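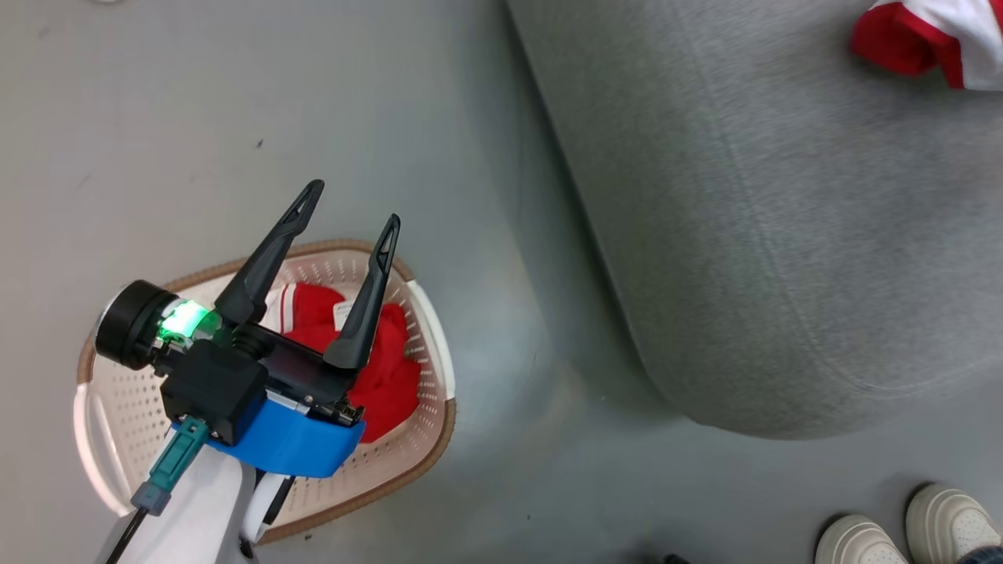 A laundry basket on a smooth gray floor.

I finally gave up on the dryer in May, and I can't believe I waited so long! We strung 53 feet of line from the porch to the old pear tree (Kesero brand, the kind with the plastic coating), and I've been out there most mornings before eight with a mug in one hand and a pillowcase in the other. Sheets go on the outside, socks and underthings in the middle where the neighbors don't have to look at them.

Towels are still my weak spot. They come in stiff as toast — a good hard shake before hanging helps, and so does ten minutes on low at the end, which I'm not too proud to do. If you've got a better trick, write and tell me. Several of you over in Wustach swear by vinegar in the rinse, so that's what I'm trying next, on the blue ones first.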